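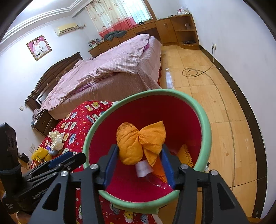
Orange cloths in the red basin with the green rim

Ticket: Arow wall rack, locking arm won't release
Opened February 9, 2021
Status: open, waiting on parts

Hello again, me from the flats with the Skeretti bike room. We've got 11 of the Arow vertical racks along the back wall and most of them are grand, but 3 have started playing up. You hang the bike, the arm drops over the wheel and locks as it should, then the key turns and nothing moves. I had to leave my own bike hanging there overnight and walk to work!

What I've tried so far:

Key in, push the arm up while turning. Worked on one rack, once, and never again.

Dry lube in the lock barrel. The key goes round more smoothly now but the arm still sticks.

Slackened the top wall bolt by two turns in case the bracket was twisting. This freed the second rack completely, so I think the wall isn't flat behind that one. I've packed it out with a washer and it's been fine since.

Swapped the lock barrel from a good rack (number 6) into a bad one. Still stuck, so I don't think it's the barrel. Put it back.

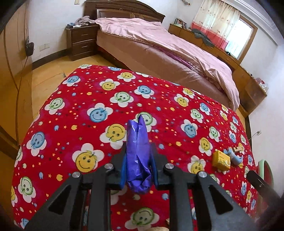 Purple bag and the smiley flower blanket

Update: your chap on the phone asked which spring is fitted. The old instruction sheet says Bruna spring, the newer one says Pan spring, and they're clearly different lengths. I took the cover off both of the racks that still stick and they have the short one. Rack 6 has the long one – about a thumb's width longer, I'd say, I didn't have a ruler on me.

So could you send 2 of the long springs please? And the little clips too, one pinged off under the bin store and I haven't seen it since.

Also, is it safe to use those racks with the arm tied up in the meantime? The hook seems solid and the bikes don't wobble, it's only the locking bit that's off. I've put tape over the keyholes for now so people use their own locks.

One more thing – the security cable on rack 9 has a split in its plastic sleeve near the loop. Not urgent, can go on a separate ticket if that's easier for you.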